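4.2 What ends up on the bed

I went into this part of the Jurnis study thinking I'd be writing about folding, and I came out of it with pages and pages on heaps. Of the 1,065 diary entries we collected in Prukside, 600 mention a bed being used as the place where clean washing gets dropped (I'd have guessed the sofa!). People told us it's the only flat surface big enough, and that a bed full of washing can't be ignored at bedtime.

What I hadn't expected was how much the bedding itself gets in the way. A patterned sheet on the mattress and a patterned cover heaped on top of it are surprisingly hard to tell apart, and one of our diary keepers wrote that she'd hunted for a pillowcase for ages before finding it in plain sight. Whites get picked out early, going by the diaries, and the big printed pieces are left until last, mostly because they want two people and a bit of elbow room.

Jonalyn Javier and I coded these entries separately in May, then argued over the word "pile". She wanted a bunched-up duvet cover counted as one item, I wanted it counted as a pile, and we settled on her version. Figure 2 has the sort of bed we were arguing over.

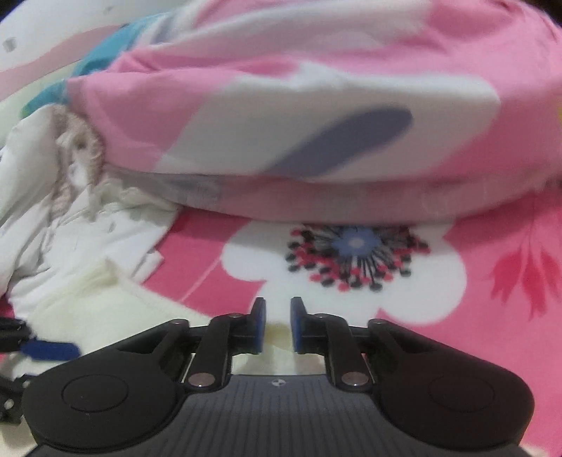
Danilo Marquez
Research Fellow, Household Routines

Figure 2. Pink and white printed fabric bunched up on a pink floral sheet, with a crumpled white garment to the left.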